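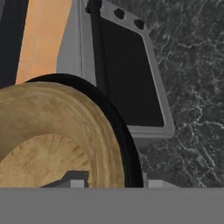 Session 4: Hips, squats and warming up properly

Right, last time I promised we'd get to the hips, so let's crack on. Most of you will end up teaching beginners, and beginners nearly always squat by folding at the waist and hoping for the best (I did it for years!). Before you load anybody up, spend some time on the hinge.

Stand them a foot's length from a wall, facing away, and ask them to touch it with their bum. Soft knees, ribs down. Once they can do that 20 times without wobbling, shuffle them forward a bit and go again. Dinesh Khurana taught me this one on the Valport course and I've never found a better cue than "shut the car door behind you".

Then goblet squats. Start light, 16 kilos at the very most for a new adult, and plenty of people will want half that. Heels stay down. If the heels keep lifting, try a wider stance first and look at the ankles after.

A word on step targets, as Thoa Vi asked me last week. If a client is barely moving, I add about 2000 steps a day to whatever they do now and leave it there for a fortnight. Please don't send them straight off to run!

For next time: write a ten-minute warm-up for a client with stiff hips and bring it on one side of paper. Wakana Hattori and Yaw Darko are going first, so you two had better practise it out loud.

Filed under: Course Notes > Strength & Mobility

We use cookies to remember your settings. Accept | Manage

© Flitalano Fitness Training | Contact us | Back to top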